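Filed under: Local / Water & Sewer

Grikonden to flush water mains on the east side, one section at a time

Jan 4, 2024

Grikonden's water department will begin flushing the mains that serve the east side of town this month, with work set to continue into February. The job covers 1244 homes and small businesses between Osar Street and the rail line. Some customers may notice low pressure or discolored water at the kitchen sink while crews are on their block.

The department last flushed the east side mains before the pump station was rebuilt. Complaints about rust-colored water went up over the fall, most of them from the blocks near Truton Park, where the pipes are old cast iron and end in several dead-end runs. Samples taken there met state limits for lead, copper and bacteria, according to a notice mailed to customers this week. The color comes from iron and manganese that settle in the pipes and get stirred up when the flow changes.

Crews will open hydrants in order, starting at the pump station and working outward. Each section should take less than a day. Water sent into the street will run to the storm drains, and drivers are asked to go slowly past open hydrants. If the temperature drops below freezing overnight, the work will be put off and the affected section moved to the end of the list.

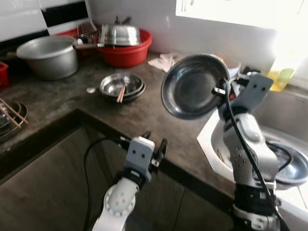 What customers should do

A door tag will go up the day before work reaches a block. It will list the hours when discolored water is most likely, normally from 9 a.m. to 3 p.m.

The department suggests filling a pitcher or two for cooking and drinking before the work starts. Hot water should be left off during the listed hours so that sediment does not end up in the water heater. Laundry, especially whites, is better left for the evening.

Once the crew has moved on, customers should run the cold tap at the kitchen sink until the water is clear. Five minutes is usually enough. Faucets with a screen on the tip may need to have it unscrewed and rinsed. Homes with a filter under the sink can bypass it until the line runs clear, or plan on changing the cartridge afterward.

Water that is still brown the next morning should be reported to the department's office on Bermúdez Avenue. Staff will send someone to flush the hydrant again or check the service line. There is no charge for the visit.

Old pipe to be replaced

The flushing comes ahead of a larger repair. The town council voted last month to replace 2000 feet of cast iron main near Truton Park, with bids due in February. The department says 70 percent of the fall complaints came from streets on that stretch. The new pipe will also close two of the dead ends, which should keep water moving and cut down on how often the hydrants have to be opened.

Digging is not expected before the ground thaws. Residents on the affected streets will get a separate letter with dates for short shutoffs. The letter will also explain how to apply for a $300 credit toward replacing an old service line on the house side of the meter. The credit is open to owners on the replacement route only, and the work has to be done by a licensed plumber.
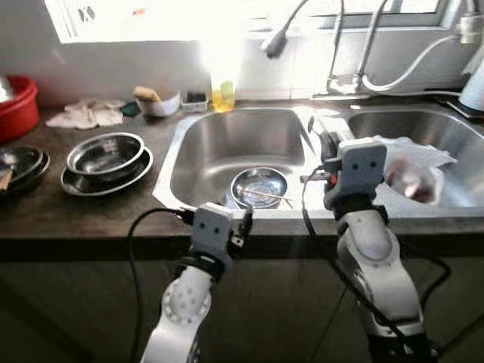

Lalit Awasthi told the council that the credit would not go far for owners with long front yards and asked that it be looked at again once the bids are in. Traian Ghiță asked for the shutoff dates to be posted at the library as well as mailed, noting that many renters on the east side never see letters addressed to the property owner. The department agreed to post them there and at the town hall entrance.

The full list of streets, in the order they will be flushed, is available at the Bermúdez Avenue office.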